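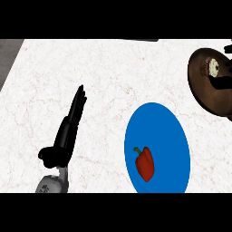

Nitrogen Storage in Bladder Wrack Along a Salinity Gradient in the Kragh Inlet

Tove Holst and Arwel Pugh
Supervisor: Vibeke Riis
Submitted 9 June 2023

1. Background

Brown algae take up nitrate when it is plentiful and hold part of it in the tissue for later growth. The amount held depends on light, temperature, water movement and the supply of nitrogen in the surrounding water. Salinity also matters, but its effect is harder to separate from the others, as fresh water entering an inlet usually carries nitrogen from the land.

The Kragh inlet has one main stream at its head and a narrow mouth. Bladder wrack (Fucus vesiculosus) grows on stones along most of the north shore. Earlier work at our department by Oluf Zoëga dealt with the animals living on the wrack and did not include tissue chemistry. We asked whether tissue nitrogen in the growing tips changes from the head of the inlet to the mouth, and whether any change follows salinity.

2. Sites and sampling

Seven sites were marked along the north shore. Site 1 is closest to the stream and site 7 is just outside the mouth. All sites have stone or boulder bottoms and face south. Site 4 was moved a short distance east after the first visit because the original spot was covered by drifting eelgrass.

Plants were collected by wading at low water. Only plants attached to stones were taken. From each plant we cut the outermost part of several branches, avoiding swollen reproductive tips, and put the pieces in a labeled bag on ice. Salinity and temperature were read with a handheld probe at the depth of the plants. One water sample per site and visit was filtered on shore and frozen for nitrate.

In total 69 plants were sampled. The design called for 70, but one bag from site 2 split in the cooler and its contents could not be matched to a label.

3. Laboratory work

Tips were rinsed briefly in filtered seawater, and visible epiphytes were scraped off with a plastic blade. Long rinsing was avoided, as nitrate can leak from cut tissue. The material was freeze-dried, ground to a fine powder and stored in a desiccator. Total nitrogen was measured on an elemental analyzer. Ívar Bergmann ran the instrument and the standards. Every tenth sample was run twice.

Internal nitrate was extracted separately by placing a weighed portion of powder in hot deionized water. The first batch gave cloudy extracts and was repeated with a finer filter.

4. Results

Salinity rose from site 1 to site 7 on every visit, though sites 5 and 6 were often close together. Water nitrate fell in the same direction. Total tissue nitrogen was highest at sites 1 and 2, dropped between sites 2 and 3, and showed no clear trend from site 3 outward. Internal nitrate was a small part of total nitrogen everywhere and was below the detection limit in most plants from sites 6 and 7.

Duplicate runs agreed well except for one pair from site 5, where the powder was coarse. Both values were left out.

5. Discussion

The pattern fits a nitrogen supply from the stream better than a direct salinity effect. Salinity kept rising past site 3, while tissue nitrogen stayed level. The two factors are still linked in our data, and field sampling of this kind cannot fully separate them. A tank experiment with salinity and nitrate varied independently would be needed.

Plant age was not recorded. Plants at site 1 were generally shorter, and if they were also younger this could raise their nitrogen content. Sampling stopped before July, when storage should be lowest. A second round in that month would show whether the inner sites keep their higher values through the summer.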